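Budget for a used arm and bin setup – what am I forgetting?
Posted in Small Shop Automation, August

skesel_shop

Hi all, first time asking for help on here although I've been reading for ages. I'm putting together a budget for a small bin picking station and I keep going back and forth on where the money should go. We pack mixed orders (snacks, bath stuff, odds and ends) and I'd like an arm to pull single items out of a bin and set them on a table. Nothing fast. If it does 100 picks in an hour I'll be thrilled!

The arm is more or less settled, a used one with a controller through a dealer called Barnholm. What I can't settle is everything else. So far my list has a gripper from Falcão, one bin, and $500 for "misc," which my sister laughed at.

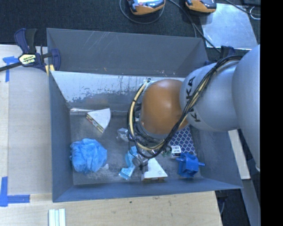 My biggest worry is the bin and whatever holds it down. I priced a new steel one at $619 and that seemed crazy for a box, so I was all set to spend less. But look at how the coating on the back slope has worn into blotches, and there are scratches on the panel over it too. Does that kind of wear matter to a vision system, or is it only looks? I also don't know if bar clamps on the rim are good enough long term or if I should pay for a proper bolted fixture. And should I be buying one gripper or planning on two? A sandwich wedge and a mesh bath pouf don't seem like they want the same fingers.

Thanks in advance, and sorry for the long post – I get carried away.

datden_dave_no_more

I went through all this last year so I'll give you my two cents. Clamps are fine while you're still moving things around, and you will be moving things around. I ran on clamps for 3 months before I bolted anything. Put tape on the table at the corners so you can get the bin back to the same spot when it gets bumped. Tape is cheap, teaching all your positions over again is a whole afternoon.

For the gripper, I'd buy the one and hold money back for different fingers. Fingers are the part you'll change your mind about. Netting was awful for me with hard narrow tips, it would hang on after the gripper opened and come right back up with the arm. Wider soft pads fixed most of it. Clear crinkly plastic is a different headache and I'd test that before you promise anyone a number.

Your $500 for misc is too low. Cables, cable ties, hose, a longer lead for the pendant, a spare e-stop, something to mount the camera on... mine was gone before the arm moved. Also ask Barnholm who pays freight. I didn't ask my dealer and I'm still sore about it.

pickerel9

just get a plastic tote lol. we use them and they're fine

gray_bin_fan

I wouldn't go with a tote if the arm is going to be bumping the walls, ours flexed and then the items shifted. Depends how careful your moves are I guess.

About the worn coating, it can matter some. Bare shiny metal throws glare and our camera lost clear wrappers against it, so we sprayed the inside with a flat gray paint and it got better. You'll be repainting now and then, so put a little in the yearly budget for that. Slanted sides are worth having, by the way! Things slide down off the walls and the gripper has room to get in next to them. With straight walls we had flat packets standing up against the side and never did find a good way to grab those.

One more thing, look at how your cables hang before you buy anything long for them. A loop out by the gripper needs enough slack for the wrist to turn, but too much and it drags across the items in the bin. We bought ours too long and had to redo it, so measure with the arm stretched out as far as it'll go and then with the wrist turned both ways.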